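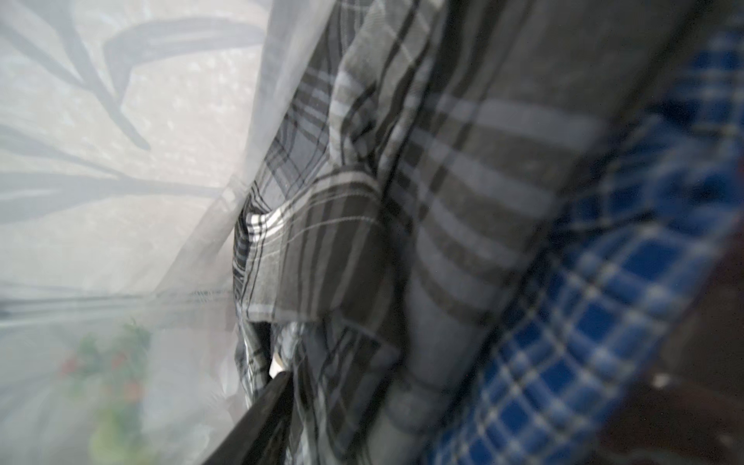 Can I buy a robot that does the laundry yet?

You can buy a washer and a dryer, which are robots that got the easy half. A machine that picks shirts up, sorts them, folds them and puts them in the right drawer is still mostly something you watch in a video. Check the corner of the video for the words "played at 8x speed."

Why is cloth so hard? It's only cloth.

A mug is the same shape every time you meet it. A flannel shirt has never been the same shape twice. Put a gray plaid one up against a blue and white check, with a sheer curtain hanging beside them, and you have three layers with edges that all look like folds and folds that all look like edges. You sort this out with your fingertips while thinking about dinner. A gripper has to work out which bit is the cuff first.

Can't it just look harder?

Cameras help until the fingers go in. Once the tip is down between two layers, the cloth hides most of what you wanted to see, and the dark gap under a fold could be a sleeve, a pocket or nothing. See-through curtains are their own misery. Yatziri Montes, who keeps our list of hated objects, has sheers at number one and fitted sheets at number two.

How long does one shirt take?

At our last open day in Gedley, the Cakon arm folded a shirt in 231 seconds. Brisa Zepeda did hers in nine and was talking the whole time. We have asked her to slow down for visitors.

So what can they do?

Vacuum a floor, if you tidy it first. Mow a lawn. In a shop or warehouse, move boxes and bins that stay box-shaped. Towels are coming along, being rectangles.

What about hotels and commercial laundries?

They have had folding machines for years, and good ones. Somebody still feeds in the sheets by the corners. Finding the corners is the job we're all stuck on.

Will it wreck my clothes?

A careful one is slow and a fast one pulls buttons. We'd keep the silk away from both.

When should I expect one at home?

Aiguo Long says 15 years, Kiều Lại says she'll believe it when it matches socks. Buy a bigger hamper.

Last updated Tue 30 June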